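Chapter 6
Who Makes the Part? Suppliers, Orders and the Long Road to a Finished Vehicle

If you have ever stood at a bus stop on a cold morning and listened to the heater fan whirring as the doors opened, you have already met the subject of this chapter, though you probably didn't give it a second thought (and why would you?). The name on the front of that bus belongs to the company that designed it, put it together and sold it to the city. The fan very likely came from somebody else. So did the seats, the door motors, the wiper blades, the wiring and the little rubber seal that keeps rain off the driver's left knee.

I spent the early part of my working life in a purchasing office, and I still remember my surprise at how much of a vehicle arrives at the plant in boxes. My first supervisor, Traian Stoica, used to walk new people down to the receiving dock before he let them near a desk. He wanted us to see the trucks backing in, one after another, and to read the labels for ourselves. I'd like to do something of the same kind with you in these pages, as well as a book can manage it.

6.1 A fan motor for Barbu

Let us follow one order from start to finish. Barbu builds city buses. It needs a new fan motor for its cabin heaters, one that draws less power, as its next model will run on batteries and every bit of current matters. Barbu could design the motor itself, but it has no winding machines and no engineers who have spent their lives on small motors. It sends out a request for quotation, usually shortened to RFQ, to the companies it thinks could do the work.

Two suppliers reply. Mikine is a large firm with plants in several countries, and it offers a motor it already makes for delivery vans, with a few changes to the housing. Skerkudeo is smaller and offers a fresh design that is lighter and quieter, but it has never built for buses before. Barbu expects to buy 3,000 motors a year, with 400 wanted in the first batch so that the line can be tried out at an easy pace.

Which one would you choose? Take a minute over it before reading on. The price on the quotation is the thing everybody looks at first, and it deserves a look, but a buyer also has to think about tooling costs, delivery times, spare parts ten winters from now, and what happens if the supplier's only plant floods. We will come back to Barbu's decision in Section 6.4, when you have the tools to argue for it properly.

6.2 Tiers, or who sells to whom

Companies that sell straight to the vehicle builder are called tier-one suppliers. Those that sell to the tier-one firms are tier two, and so on down the chain until you reach the people who dig the copper out of the ground. Mikine would be a tier-one supplier here. Besto, which makes the bearings inside Mikine's motor, would be tier two, and it may never exchange so much as a letter with Barbu.

It sounds tidy, and I'm afraid it isn't always. Besto might also sell wheel bearings directly to another bus builder, and then it sits in tier one for that customer and tier two for this one. A tier describes a company's place in one particular chain, so when you do the exercises, please say which chain you mean!

Payment runs through the same chain in the other direction. If Barbu pays Mikine in 30 days, Mikine may be waiting on that money before it settles with Besto, and a delay at the top can pinch very hard further down.
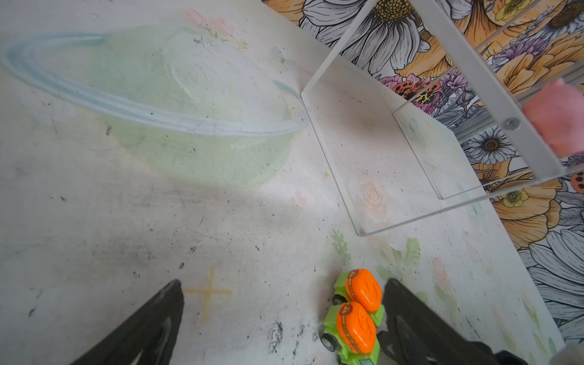 6.3 Words to know before you go on

Nomination: the letter in which a builder tells a supplier it has been chosen. It normally comes well before the first part is shipped.

Tooling: the molds, dies and fixtures made for one part. Always ask who owns them.

Start of production: the point at which parts are made for sale, as opposed to samples and trial runs.

Call-off: a short-term instruction to deliver a set quantity under a longer agreement.

Keep a pencil handy as you read the next section and mark each of these words where you meet it.

Contact the editors | Text last revised 21 Aug 2024 | All rights reserved | Back to top

This site uses cookies to remember your place in the chapter. Accept | Manage settings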